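# The planner says it knows where the handle is

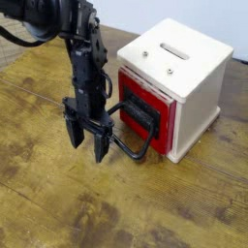
*Raili Keskinen*

I spent Sunday with the Prellby planner again, mostly to find out whether the new release deserves the noise people are making over it. My answer is a grudging "in part."

The task is a red door with a black U-shaped handle. Get the open fingers around the handle, close, pull. Prellby's pitch is that you hand it a goal and it sorts out the approach by itself. What I got was 2,894 lines of log for one attempt, and most of them said the same thing: candidate rejected, collision with handle. Of course it collides with the handle. Touching the handle is the goal.

Junhao Qin pointed me to the allowed-contact list, which has moved to a different config file and no longer warns you when it's empty. I filled it in and the rejections stopped. Then the planner began reporting a confidence of 1.0 on every grasp, including one I had set up to miss on purpose. I don't know what that number measures. Neither do the docs.

Perception bothers me more. A thin dark handle is a lousy target for depth, and the fitted pose jumped 8 millimeters between runs with nothing touched. You can smooth that out with a filter, and Boyang Xue wants to. I'd like to know where the jump comes from first.

Still on the list: rerun with the old fitting code, and diff the two configs properly this time.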